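드라호미라 블체크 @ 클러 작업일지
타래로 올립니다. 좀 길어요.

1/
저희 양팔 로봇 자두라 이야기예요. 지난 2월에 창가 자리로 옮기고 나서 손보는 방법이 꽤 바뀌었는데, 물어보시는 분들이 계셔서 한번 쭉 적어 볼게요. 저도 적어 두지 않으면 다음 달의 제가 또 헤맬 게 뻔하거든요 :)

2/
아침에 제일 먼저 하는 일은 전원이 아니라 케이블입니다. 그리퍼에서 나온 검은 케이블이 팔을 따라 내려오잖아요. 이걸 너무 팽팽하게 묶어 두면 손목이 끝까지 돌 때 커넥터가 당겨지고, 너무 늘어뜨리면 물건을 쓸고 지나가요. 저는 손목 관절을 양쪽 끝까지 손으로 천천히 돌려 보면서 고리 크기를 정합니다. 왼팔이랑 오른팔이 은근히 달라서 꼭 따로따로 봐 주셔야 해요.

3/
그다음은 손가락이에요. 알코올을 살짝 묻힌 천으로 끝을 닦고, 고정 나사를 한 번씩 만져 봅니다. 힘껏 조이지는 마세요! 예전에 제가 걱정된다고 매일 조금씩 더 조였다가 나사산을 통째로 망가뜨렸고, 라데크가 반나절을 들여 빼 줬어요. 지금은 페인트펜으로 선을 그어 놓고 선이 어긋났을 때만 조입니다. 라데크, 그때 정말 고마웠어요.

4/
상판 얘기도 해야겠네요. 저희는 작업대 위에 골판지를 깔고 이음매를 흰 테이프로 붙여서 써요. 고무판도 써 봤고 펠트도 써 봤는데, 저는 결국 골판지로 돌아왔습니다. 손가락 끝이 바닥을 살짝 찍어도 서로 덜 다치고, 헌것은 걷어 내고 새로 깔면 되니까 마음이 편해요. 얼룩이나 긁힌 자국 정도는 그냥 둡니다. 대신 테이프 가장자리는 손톱으로 훑어서 들뜬 데가 없는지 봐요. 들뜬 테이프에 손가락이 걸리면 판 전체가 조금 밀리는데, 그 조금 때문에 오후 내내 엉뚱한 높이를 집습니다.

5/
판을 새로 깐 날은 높이를 다시 잡아야 해요. 손가락을 벌린 채로 팔을 천천히 내려서 종이 한 장이 겨우 빠지는 자리에서 멈추고, 그 값을 저장합니다. 한 군데만 재면 안 되고 저는 세 군데를 재요. 왼쪽 앞, 가운데, 오른쪽 뒤. 이음매 바로 위는 테이프 두께가 있으니 피하시고요.

6/
높이를 잡았으면 물건을 올려 놓고 움직여 봅니다. 나무 머그 걸이, HOME이라고 적힌 머그, 빨간 하트 모양 상자, 보라색 티슈 같은 것들이요. 딱딱한 것과 말랑한 것을 섞어 두는 게 제 고집이에요. 머그만 집어 보면 손가락 힘이 과한 걸 모르고 지나가는데, 티슈는 바로 구겨져서 알려 주거든요.

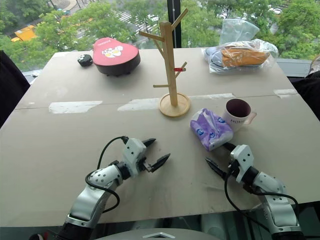 비에라 본드라체크: 창가면 오후에 햇빛 들어올 때 카메라 노출은 어떻게 하세요? 저희는 자동으로 뒀더니 구름 지나갈 때마다 깊이 값이 출렁거려서 결국 블라인드를 달았어요.

7/
비에라 님, 좋은 질문이에요! 저희도 똑같이 당했습니다. 지금은 노출을 고정해 두고, 아침에 한 번, 점심 먹고 와서 한 번 값을 다시 맞춰요. 블라인드도 생각해 봤는데 제가 바깥 나무 보는 걸 너무 좋아해서... 네, 사심입니다. 혹시 다신 블라인드가 빛을 완전히 막는 종류인지 궁금해요. 반투명한 것도 괜찮다면 저도 마음이 흔들릴 것 같아요.

8/
소모품은 이렇게 돌립니다. 손가락 패드는 닳은 게 보이면 바로, 케이블 묶는 벨크로는 5주에 한 번. 팔 덮개에 난 작은 구멍들은 먼지가 잘 껴서 부드러운 붓으로 털어요. 압축공기는 먼지를 안으로 밀어 넣을까 봐 저는 안 씁니다. 이건 사람마다 의견이 다르더라고요. 올가는 압축공기파예요.

9/
기록은 공책에 손으로 씁니다. 어제까지 782번째 줄이었어요. 날짜, 높이 값 세 개, 교체한 것, 그리고 이상한 소리가 났으면 소리를 글자로 적습니다. "드륵" 하고 "다락"은 원인이 다르더라고요. 드륵은 케이블이 덮개에 스치는 소리였고, 다락은 손가락 고정부가 풀린 소리였어요. 벤둘라가 처음엔 웃더니 지금은 저보다 더 자세히 적습니다.

10/
끌 때는 팔을 쉬는 자세로 보내고, 다 내려간 다음에 전원을 내려 주세요. 급하다고 비상정지로 끄면 팔이 어중간한 데서 멈춰서 다음 날 아침에 원점 잡는 사람이 고생합니다. (보통 저예요.)

11/
손가락 패드는 디덴 것과 표 것을 번갈아 써 보는 중이에요. 아직은 어느 쪽이 낫다고 말씀드리기 어렵고, 티슈를 더 많이 구겨 본 다음에 새 타래로 올릴게요. 페인트펜은 그냥 문구점에서 산 노란색입니다. 아까 쪽지로 물어보신 분 계셔서요!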